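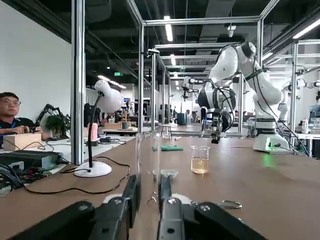
Glass beaker on a long wooden table, with a folded green cloth behind it.

Mudora Football Club — Tryout and Season Questions

Last updated Feb 4, 2003

Who can try out?
Any player who will be 18 or older on the first day of camp. You don't need college experience. You do need a signed physical form from a doctor, dated no earlier than December. Forms from last season are not accepted, even if you were on the roster.

Where do I send my form?
Mail it to P.O. Box 2542, or hand it to Graça Cordeiro at the check-in table. If you mail it, keep a copy and bring the copy with you.

What does it cost?
Tryouts are free. Players who make the team pay a season fee of $200, which covers the game jersey, field rental, officials and league insurance. Cleats, mouthpiece, girdle and practice clothes are up to you. The fee can be split into two payments. Talk to Graça before the first practice if you want to do that.

Do I need my own helmet and shoulder pads?
Not for tryouts, which are run in shorts and T-shirts. For the season, the club has a limited number of helmets and pads to lend. Returning players pick first. If you bring your own helmet, it has to have a current reconditioning sticker inside the shell or Valdir Brito will not let you on the field with it.

What happens at a tryout?
Warm-up, a timed 40, shuttle run, then position drills. Linemen work on the lower field with Coach Trindade. Everyone else stays on the upper field. We finish with one-on-ones for receivers and defensive backs, and a pass rush drill without pads at half speed. Plan on being there all morning.

I played another position in high school. Which one do I sign up for?
Write down the one you want and the one you used to play. Ismael Trindade moves people around during drills anyway. Last year two of our starting linebackers came in as tight ends.

Do you need kickers?
Yes. Kickers and punters should bring their own tee and see Silviu Vasiliu before warm-up. Long snappers too.

How many games are there?
We play 11 regular season games. The top 4 teams in the division go to the playoffs. Our division has Holanda, Warneo and Grinasov again this year, and we play each of them home and away. The other opponents come from outside the division and the dates are still being set.

How do we get to away games?
On your own or in a car pool. The one exception is the Grinasov trip, when we charter a bus. Sign up for a seat by the Tuesday practice — sorry, by the last practice before the game.

What if I get hurt?
Tell a coach right away, then tell Anoma Bhattacharjee, our trainer. League insurance is secondary, meaning your own plan is billed first. Claims need her signature. A player who leaves a game with a head injury sits out until a doctor clears him in writing.

Can I miss practice for work?
Yes, if you call ahead. Miss two in a row without calling and you don't start that week.

Are players paid?
No. This is an amateur league.

Can my family come to tryouts?
They can watch from the bleachers. Please keep kids off the track, and leave dogs at home.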